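# Wimach under-sink water filter, after one winter of use

I bought this filter in February, when our town sent a letter about lead in the old service pipes. Our house was built in 1977 and the letter said we are "possibly affected", which did not help me to sleep. We drink from the kitchen tap and we also wash all our fruit and vegetables there, so I wanted one filter for everything cold.
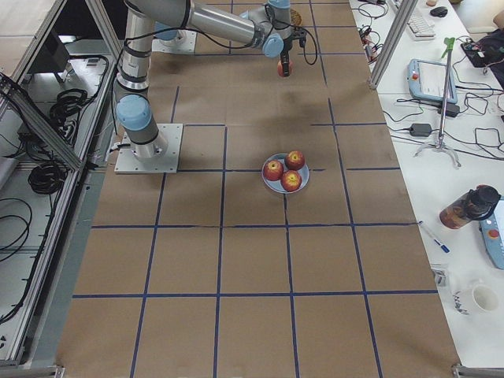 ## What you get

The Wimach is a two-stage system. The first cartridge catches sand and rust, the second is a carbon block for lead, chlorine and some other chemicals. In the box there are two housings, a metal bracket, a plastic wrench, tubing and a small separate faucet. The manual is thin. The drawing on page 2 shows the inlet on the wrong side, and I lost half an hour to this.

I paid $84 with one set of cartridges.

## Installation

My neighbor Iestyn Dafis helped me with the shutoff valve, which had not been turned for many years. The rest I did alone. You need a drill for the bracket and a lot of patience for your back. The push-in fittings are good, but you must cut the tube very straight. My first cut was a little diagonal and it dripped all night into a bowl.

If you rent your home, ask before you make the hole for the faucet. Ours already had a hole for a soap dispenser that we never used.

## Water quality

I sent two samples to a lab, one before the filter and one after. Lead went from 9 parts per billion to below what the lab can detect. I was very satisfied with this. Please test your own water also, my result says only something about my kitchen.

The chlorine taste is gone. Tea is better. Hardness is the same as before, so the kettle still gets white inside, and the maker does not promise anything else.

## Flow and cartridges

The flow was fine in the first months. Then it became slow, and by summer I needed a long time to fill the big pot. A new sediment cartridge solved it. The manual says to change after 200 gallons, but there is no counter, so you have to guess or write it on the calendar.

Opening the housing is the worst part. The plastic wrench bends, and I now use a rubber strap.

Before this one I had a Zorport pitcher. It was cheaper to buy, but I filled it six times a day and it took half a shelf in the refrigerator – I don't miss it.

## Would I buy it again?

Yes, for lead and taste. For nitrate or arsenic from a private well you should look for another type of system. I would like a metal wrench and a better manual.

Four stars out of five.

*Albane Le Goff, 2 November 2025*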